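I kept my old email address for 14 years after I stopped liking it. You know the kind – a nickname from high school, a number that meant something when I picked it, an underscore that I had to spell out to every dentist's receptionist in Horcombe. Last November I finally decided to let it go, and I figured it would take an evening. It took me most of the winter.

The trouble is that an address like that gets tangled up in everything. The library had it. The gas company had it. A shoe store I visited once, in a town I don't live in anymore, had it and was still wishing me a happy birthday every year (on the wrong day!). I started a list on the back of an envelope and ran out of envelope before I'd even gotten to the banks.

But the accounts were the easy part. What slowed me down was the reading. I'd open a folder to see if it was safe to delete and an hour later I'd still be sitting there with cold tea, deep in a long back-and-forth with Misaki Kamata about whether we should rent the apartment in Brarnilwood. We wrote to each other like we were paying by the pound. She had opinions about the kitchen, I had opinions about the bus, and neither of us ever mentioned the rent, which we couldn't afford. We took it anyway and stayed 26 months.

I called her up after that one. We hadn't talked since summer, and she laughed so hard at her own emails that her dog started barking. She wanted me to forward her the whole thread, so I did, and then she wrote back to the old address. Of course she did.

There were sadder ones in there too. My aunt used to send me recipes with no amounts in them, just "enough flour" and "you'll know." I never answered half of them. I copied those into a notebook by hand, all 25, and I've made the plum cake twice now. I did not know. The first one was soup.

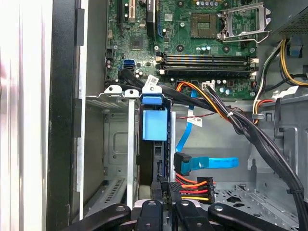
The inside of a desktop, empty CPU socket and all.

So where did I end up? I saved seven folders and let everything else go. I thought I'd feel lighter, and I guess I do, a little, but mostly I feel like I moved out of a place and still have the key. I've caught myself typing the old address into forms twice this week. My fingers just go there.

The new one is only my name with a dot in the middle. The receptionist at the dentist typed it in without asking me to repeat a thing, and I kind of missed the underscore.

Anyway, if you wrote to me between Thanksgiving and New Year's and I never got back to you, please try again. And if you're the shoe store, I'm sorry, I think we're done.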